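Heiskanen Hardwax Oil, Clear Matte

Item 497
Made by Heiskanen, sold by Fernelus Wood Finishes
Sizes: small tin, large tin, 4-tin case

Heiskanen Hardwax Oil is a clear finish for bare or previously oiled indoor wood. It soaks into the grain and leaves a low sheen that can be repaired one spot at a time. Use it on shelves, tabletops, cabinets, drawer fronts and stair treads. It is not suitable for decks, garden furniture or any surface coated with varnish or polyurethane.

Preparation
Sand to 150 grit and vacuum the dust. Wipe with a dry cloth. Oily woods such as teak should be tested first on a hidden area.

Application
Stir the tin well. Do not shake. Brush or wipe on a thin coat, wait 15 minutes, then remove all excess with a lint-free cloth. Let it dry overnight before the next coat. Most furniture needs two coats. Tabletops need three.

Color
The clear oil darkens pale woods slightly and brings out more depth in dark ones. On pieces that combine the two, one tin does both. For a paler result on ash or birch, see Heiskanen White Matte. 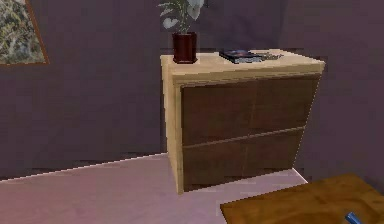

Two-drawer cabinet, light wood with dark brown fronts (rendering).

Care
Dust with a dry cloth. Clean with mild soap and water, and recoat worn areas when they start to look dull.

Safety
Oil-soaked rags can catch fire on their own. Lay them flat outdoors to dry, or keep them in a sealed metal can filled with water. Keep away from children.

Shipping
Ground only. No air shipment. Orders placed on Sunday leave the warehouse the next working day. For case pricing, contact Jhosep Urrego in trade sales.

Related items
Arkton sanding pads
Ivau lint-free cloths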